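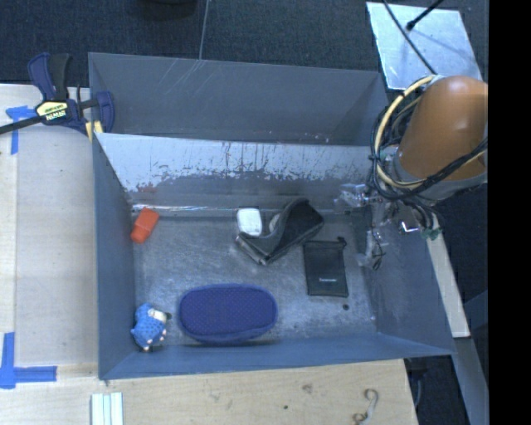 Bin Fixturing and Reset Practice: Comments on Draft Section 2

Posted by msebastian (moderator)
2026-01-16

Members are invited to comment on Section 2 of the Endport bench practice, which covers two-bin picking cells. The draft requires that bins be clamped to the work surface, that reference positions be marked in tape, and that cables at the wrist be secured before a run of 20 picks. Comments will be entered in the record under the user name given.

Mark Anthony Sebastian

Reply from hetia_cells

Our site supports the clamping clause. We object to tape as the only reference. Blue tape on a wood surface lifts at the corners, and a bin returned to a lifted corner is not in its recorded position. We request a fixed stop on two sides.

Reply from wuklow_qa

I do not agree with the previous comment. A fixed stop prevents the operator from changing bin sizes, and the Lumanlan cell changes them often. Tape is acceptable if it is inspected at each reset. The clause should state who inspects it.

Reply from dtorrance

The draft does not address object sets. A bin holding a hard case, a flat pouch, a small plush or figurine and folded fabric is a different test from a bin of blocks, and results from the two should not be reported together. I propose that the log name each item.

Reply from hetia_cells

Agreed on the log. On cables, "secured" is too vague. A large loop beside the housing may be needed for wrist rotation. The text should set a clearance from the bin rim, measured at full rotation.

Reply from wuklow_qa

Please also consider bin wear. We withdrew a metal bin after 2,000 cycles when its coating had chipped along the dividing wall. The draft has no limit.

Reply from msebastian (moderator)

The comments on object logs and cable clearance are accepted. Bin wear will be referred to Section 3. The question of tape or fixed stops remains open until the July revision, and both positions will be printed with the draft.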